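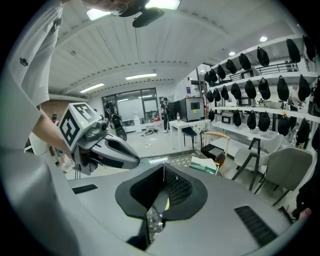

Home Visits Workshop News Contact

Open Day at Trellholm: Your Questions

These are the questions we received most often before the March open day in Gerkstead. Please read them before you write to us, it will save time for both sides.

Do I need to register?

Yes. We have 300 places for the whole day and 268 of them are already taken. School groups must write to Houda Fahmy, who will propose an hour for the group.

At what time does the demonstration start?

The first one starts at 10 a.m. and the last one at 4 p.m. The doors are open half an hour before. If you come late you can join the next round, but we can't repeat the introduction for one person.

What will be shown?

The main part is the hand-held grippers. A person takes one in each hand and does a simple household task with them, and the recordings are later used for teaching the robot. Each gripper carries a cube with black and white markers, by which its position in the room is followed. 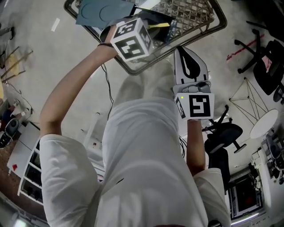

Answers collected by Doaa Salem, visits desk, Trellholm

Can I try the grippers myself?

Yes, in the afternoon rounds. Each visitor has a few minutes, and Hicham Tahiri will help you to put your fingers correctly. They need some patience at the beginning. Most people squeeze too strongly, and a cloth is more difficult than a box.

Is it suitable for children?

From the age of ten, together with an adult. Smaller children are welcome to watch from the chairs. Please hold their hand near the cables.

May I take photographs?

You may, without flash. Please don't stand between the person who is working and the object. Ask first if you want to photograph somebody's face. 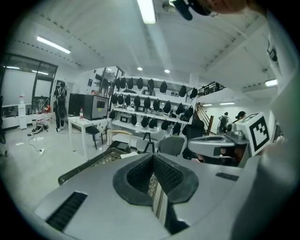 It is also better to leave big bags at the entrance, as several people move in the room at the same time and they look at their hands and not behind them.

Will the talk by Nesma Belhaj be in English?

Yes, and the questions after it can be in English or French. The talk room has 149 seats. It is not possible to keep a seat for a friend.

Where can I park?

Behind the Mansour building. The bus stop is on the same street.

Recent items

Zondetti workshop: new dates for spring
How we prepare a recording day
Naima Samir answers letters from schools
Getting to Gerkstead by bus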